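현미경 영상 계측 실습 강의 노트
4강. 픽셀 크기 교정과 조명 불균일 보정

1. 강의 범위

3강에서는 대물렌즈의 개구수와 분해능을 다루었다. 4강은 디지털 영상에서 길이를 읽기 위한 절차, 즉 픽셀 단위를 마이크로미터 단위로 환산하는 과정과 그 전에 처리해야 하는 배경 보정을 다룬다. 카메라의 장착 방법과 드라이버 설치는 1강 자료를 참조한다. 실습 소프트웨어는 Collet이며, 교정용 슬라이드는 Grotia 대물 마이크로미터를 사용한다.

2. 픽셀 크기의 정의

센서의 물리적 픽셀 피치를 p, 대물렌즈 배율을 M, 카메라 어댑터의 축소 배율을 r이라 하면 시료면에서의 픽셀 크기 s는 다음과 같다.

s = p / (M × r)

예를 들어 p = 3.2 μm, M = 40, r = 0.5이면 s = 0.16 μm이다. 이 값은 공칭값이다. 대물렌즈의 표기 배율은 경통 길이와 제조 공차에 따라 실제 배율과 차이가 나고, 어댑터의 축소 배율도 센서면의 위치에 따라 변한다. 따라서 계측에는 계산값을 그대로 쓰지 않고 반드시 실측 교정값을 쓴다.

비닝(binning)을 적용하면 s는 비닝 계수에 비례하여 커진다. 2×2 비닝에서 얻은 영상에 전체 해상도 교정값을 적용하면 길이가 절반으로 계산된다. 매 학기 가장 많이 나오는 오류이므로 보고서에 비닝 상태를 명기한다.

3. 표본화 조건

나이퀴스트 조건에 따라 s는 광학 분해능 d의 절반 이하여야 한다. 레일리 기준을 쓰면 d = 0.61λ / NA이다. λ = 550 nm, NA = 0.65일 때 d는 0.516 μm이고, 허용되는 s의 상한은 0.258 μm가 된다. 앞 절의 조건(s = 0.16 μm)은 이를 만족한다. 같은 광학계에서 2×2 비닝을 적용하면 s = 0.32 μm가 되어 조건을 벗어난다. 이 경우 미세 구조의 간격 측정에는 사용할 수 없으며, 큰 입자의 계수 정도에만 허용한다.

4. 실측 교정 절차

(1) 광원을 켜고 15분간 안정화한다.
(2) 대물 마이크로미터를 재물대에 올리고 눈금이 영상의 가로축과 평행하도록 카메라를 회전시킨다. 재물대가 아니라 카메라를 돌린다.
(3) 조리개를 NA의 70~80% 수준으로 조절하고 초점을 맞춘다.
(4) 자동 노출과 자동 화이트 밸런스를 해제한다.
(5) 시야 안에서 가능한 한 긴 구간을 선택한다. 본 실습의 기준 구간은 200 μm이다.
(6) Collet의 선분 도구로 구간 양 끝 눈금의 같은 쪽 가장자리를 지정하고 픽셀 수를 기록한다.
(7) 초점을 풀었다가 다시 맞춘 뒤 (6)을 반복한다. 반복 횟수는 조별로 5회로 한다.

교정값은 기준 길이를 평균 픽셀 수로 나눈 값이다. 평균이 1250픽셀이면 s = 200 / 1250 = 0.16 μm/픽셀이다. 공칭값과 실측값의 차이가 5%를 넘으면 어댑터의 체결 상태부터 확인한다.

눈금선의 중심을 육안으로 지정하면 조원 간 편차가 커진다. 눈금선 자체의 폭이 여러 픽셀에 걸치기 때문이며, 같은 쪽 가장자리끼리 재면 선폭의 영향이 상쇄된다.

5. 불확도

단일 측정에서 끝점 지정의 불확도를 각각 ±1픽셀로 두고 서로 독립이라고 가정하면 길이의 불확도는 √2픽셀이다. 1250픽셀 구간에서 상대 불확도는 0.11%이다. 같은 조건에서 125픽셀 구간을 쓰면 1.1%로 커진다. 절차 (5)에서 긴 구간을 요구하는 근거가 여기에 있다. 단, 구간이 시야 가장자리까지 미치면 왜곡 수차가 들어오므로 양 끝 각 10%의 영역은 제외한다.

6. 조명 불균일 보정

시야 중심과 주변부의 밝기 차이는 이진화 임계값을 적용할 때 경계 위치를 이동시킨다. 결과적으로 같은 크기의 입자가 중심부와 주변부에서 다른 면적으로 측정된다. 보정식은 다음과 같다.

C = (I − D) / (F − D) × m

I는 원영상, D는 암영상, F는 시료가 없는 평탄 영상, m은 (F − D)의 평균값이다. 네 값의 비트 심도가 일치해야 한다. F는 포화되지 않아야 하며, 12비트 영상에서 실습 장비의 F 최댓값은 3,748까지 허용한다. 이 값을 넘으면 노출 시간을 줄이고 다시 취득한다.
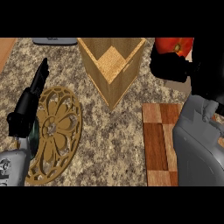 D는 광로를 차단한 상태에서 I와 같은 노출 시간, 같은 이득으로 취득한다. F는 슬라이드의 빈 영역에서 얻되 초점을 약간 벗어나게 하여 먼지의 윤곽이 남지 않도록 한다. 다만 센서 보호창에 붙은 먼지는 초점과 무관하게 같은 위치에 나타나므로 F에 그대로 포함되어야 한다. 대물렌즈를 바꾸면 F를 새로 취득한다.

보정 후에는 빈 영역의 보정 영상에서 표준편차를 평균으로 나눈 값을 구한다. 이 값이 2% 이하이면 합격으로 처리한다.

7. 파일 저장

계측용 영상은 무압축 또는 무손실 TIFF로 저장한다. JPEG은 8×8 블록 단위의 양자화로 경계부의 화소값이 변하므로 보고서 삽입용으로만 쓴다. Urden 카메라의 기본 저장 형식은 JPEG으로 되어 있으니 취득 전에 설정을 변경한다. 교정값은 파일의 메타데이터와 실험 노트 양쪽에 기록한다.

8. 과제

가. 10배와 40배 대물렌즈에 대하여 각각 교정값을 구하고 공칭값과 비교한다.
나. Trarnedton 표준 입자 슬라이드에서 보정 전후의 입자 면적을 시야 중심과 주변부로 나누어 표로 정리한다.
다. 비닝 적용 여부에 따른 나이퀴스트 조건 충족 여부를 두 대물렌즈 모두에 대해 판정한다. 40배의 NA는 0.65, 10배의 NA는 0.25로 한다.

제출 기한은 일요일 자정이다. 원영상, 암영상, 평탄 영상을 함께 제출하지 않은 보고서는 6절 항목을 채점하지 않는다.

5강 예고: 이진화 임계값의 선택과 접촉 입자의 분리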